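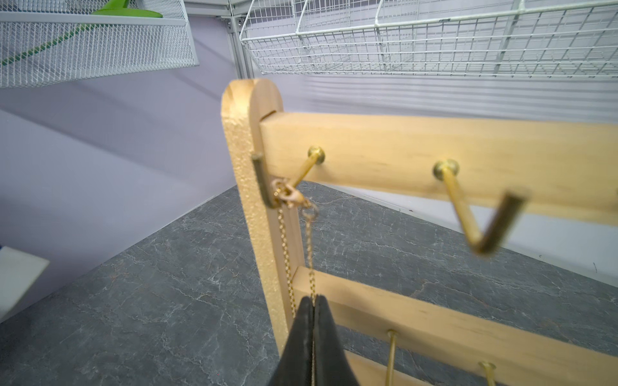
4.2 Rings, fingers and the first signs of swelling

Swelling of the hands is one of the most ordinary complaints of late pregnancy, and one of the least written about. Ankles get all the attention! Yet when we opened the diaries we found fingers everywhere: stiff in the morning, puffy after a warm afternoon, tingling at three in the night. Of the 984 women who joined the Berine diary study, 767 kept writing until the birth, and between them they left us about 4,000 free-text notes. What delighted us was how often a woman dated her swelling by her jewellery. She might not recall the week her hands first felt tight, but she knew very well when her ring came off, and where it went. Some women used a saucer or a drawer, others a small stand with brass hooks on a wooden crossbar, much like the one in Figure 1, where the upturned tip of the hook keeps a ring or chain from sliding off. A ring left in plain sight is tried on again and again, and each try is a little measurement.

November
By the Berine diary group
Home | Sections | Tables | Notes | Contact

We read a random 1,000 of the notes closely, with two readers for each. Ring notes fell into fairly clear types. The most common was the "evening off, morning on" note, where the ring still fitted for part of the day. Next came the note of final removal, often with soap or cold water and, now and then, a fair bit of panic. A smaller group wrote about moving the ring to another finger or wearing it on a chain around the neck, and these women tended to write more warmly about the whole business.

The daily pattern deserves more interest than it has had. Most women who gave a time of day described their hands as worst on waking, while their feet were worst at bedtime. Anyone who has been pregnant may find this obvious, but our own questionnaire (we are sorry to say) asked only about "swelling today" and lost the difference completely. The free notes saved it. We would now ask about hands and feet separately, and ask twice a day.

We do not suggest that a tight ring can tell harmless swelling from the kind that needs urgent care. Sudden swelling of the hands or face, a bad headache or trouble with eyesight should be reported to a midwife or doctor straight away, whatever the ring is doing. Our interest lies with the slow, everyday change, and with the lovely precision women bring to it when they are allowed to use their own words.
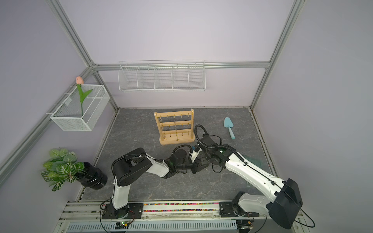
4.3 After the birth

Far fewer notes cover the weeks after birth, for the good reason that everyone was busy. Those we have are a pleasure to read. Several women tried the ring on in the first days, found it tighter than before, and were quite put out. Extra fluid can take a while to leave the body, and we wish our leaflet had mentioned it. The Kostiuk follow-up form, sent out on a Tuesday and returned by post, will pick up the question from here.

Contact the study office | © Berine diary group | Back to top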